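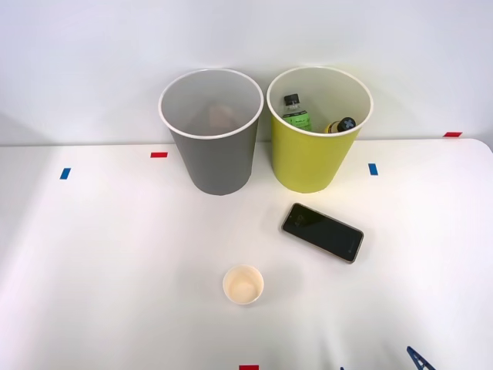 Tape marks: keep them or peel them?

flovard_fan
Started a new batch for the sorting policy and I'm stuck on something dumb. I've got 191 demos with the red and blue tape on the table, and I want 264 before I train. Do I peel the tape for the rest? I'm worried the model just learns the tape - it never moves, and the cups do.

plollent
Leave it. Switch halfway and you've got two datasets. Besides, you need it to put stuff back between takes!

videndale8
Disagree with plollent, sorry. I left mine down all through August and the policy fell apart on a bare table. I'd do the last 73 without any.

plollent
Did you shift your cups at all though? If the yellow one always sits next to the same blue strip, sure, it'll cheat.

videndale8
A little, 6 spots. Fair point, maybe that was my real problem.

flovard_fan
OK so more spots, then. I've been lazy about the phone too, it's nearly always on the same diagonal. And do you two count it as a good take if a bottle ends up leaning in the cup? I've been keeping those.

plollent
Keep them. In is in.

videndale8
Same here, but I tag them so I can drop them later. We finally agree on something!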